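# Trying two gripper fingers on a pile of trash

If you want to know whether a finger design is any good, skip the foam blocks and give it garbage! Packaging is light, floppy, stiff, flat and puffy all in the same heap, and you'll learn more in one evening than from a month of cubes.

I ran this with the stock fingers on our two-arm setup and then with a longer pair from Haslam. You'll need both sets, a square table, a bin, and the controller logging grip width (ours is a Nurkska, anything that writes a CSV is fine).

## 1. Build the heap

Mix your materials. Get some cardboard in there lying flat, because that's the hardest pick of all, plus a plastic bag, a paper bag and a couple of wrappers. Bright colors help when you go back through the video later. Keep the heap within reach of both arms and put the bin off to one side.
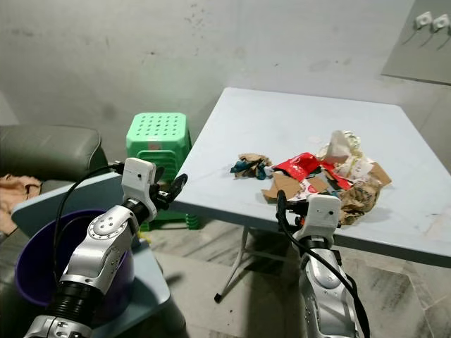

## 2. Check the cables

Before you run anything, swing each arm slowly through its full reach and watch the loop at the wrist. It needs enough slack to turn and not so much that it snags on the rim of the bin. I add a soft tie 135 mm back from the connector.

## 3. Set the force low

Start at 5 N and creep up. Bags want almost nothing, and a hard squeeze just shoots them out sideways (fun, but not useful).

## 4. Run the picks

Do 200 picks per finger set, and rebuild the heap whenever it gets thin. Log a pick as good only if the item lands in the bin. Drops on the way count as misses, even the heartbreaking ones.

## 5. Compare by material

Split the results by material before you look at any total. My longer fingers were great on bags and pretty hopeless on flat cardboard, and one overall score would have hidden that completely. Next up is a rubber-tipped pair, probably in April!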